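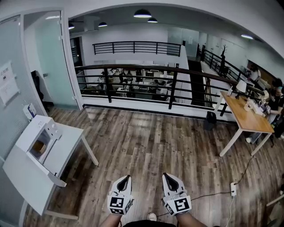 First up was the hand-held gripper method, and I'm writing this one up myself as I did most of the talking (sorry, all). We've now got 52 demonstrations recorded upstairs by the railing, with no robot arm involved at all - you just hold a gripper in each hand and do the task while the head camera watches. The square black-and-white markers on the grippers are what the tracking relies on, and Prapai Intarasuk went through how well that held up. Of the 52, we lost the left gripper's pose in 13, nearly always when the wrist was turned so far that the front marker faced the floor. The patches round the sides helped a lot more than I'd expected!

Prapai wants the pose filled in from the side patches before we throw any of the 13 away. Agreed, and she'll try it on 9 of them first.

I then showed the Polat comparison. The policy trained with both hands' data did better than the one trained on the right hand only, but we only ran 20 trials of each and I don't want that going to Dreltham as a result yet. Someone asked if the plank floor was confusing the camera position. I don't think so, but I haven't checked, so that's on me.

Short chat about moving the power strip cable out of the walking area. Agreed, I'll do it.

Trustalero write-up: held over to June. Prapai has the draft and would like comments on the method section only, please.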